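Tracing a gripper that drops out mid-task
Nazar Vasylenko, updated 09/03/2023

Our two-arm cell at Sidimer had a fault in February where one gripper stopped answering partway through the pencil case job. The arm kept moving. The fingers stayed wherever they were when the link went down, and the log showed a timeout after 200 ms. These are the steps we used to find it.

Step 1. Stop the run and clear the grip
Pause the task from the console and leave the e-stop within reach. If the fingers are holding something, support it by hand before you cut gripper power. Restore power, open the fingers fully and keep them clear of the tray walls.

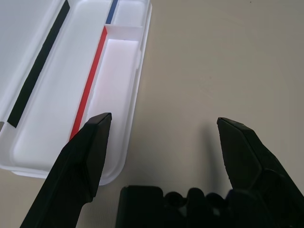
Step 2. Check the cables with the arms still
Look for tight bends, shiny rub marks and plugs that are not fully seated. Push each plug home and read the log again.

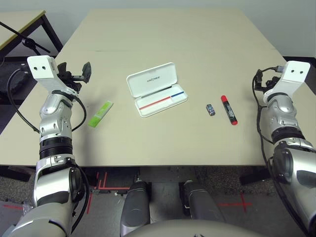 Most dropouts we have traced were cable faults, and they showed up only in certain wrist positions. Move each wrist slowly through its range at 7 percent speed while a second person watches the log. On the left arm, follow the wide black loop that runs from near the white bracket down to the wrist. If it pulls tight at any point, write down the joint angles. Do the same on the right.

Step 3. Repeat the failing pose
Bring the gripper down over the open case with the marker in the tray and stop short of contact. Hold for 3 minutes. Ours failed here more than once with the wrist turned in. 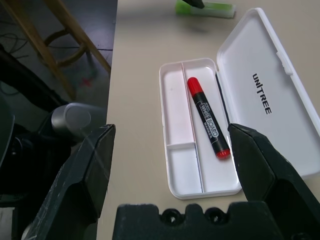 Step 4. Swap the cable and retest
Power down before unplugging anything. Fit the spare, leave enough slack for the worst pose you wrote down, and clip it to the arm. Then run 4 full cycles with both grippers opening and closing over the case.
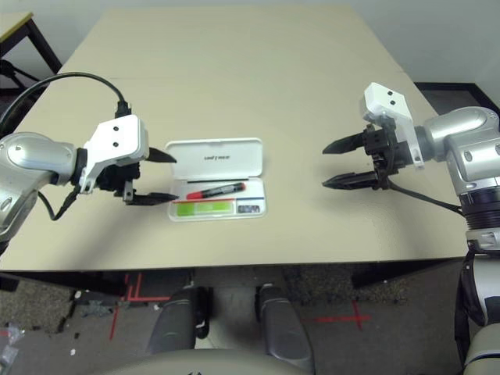

Photo: Tamara Vakulenko / Sidimer

If the timeout comes back with a new cable, put the old one back and swap the gripper board. Tag any part you remove with the arm side and the joint angles from step 2.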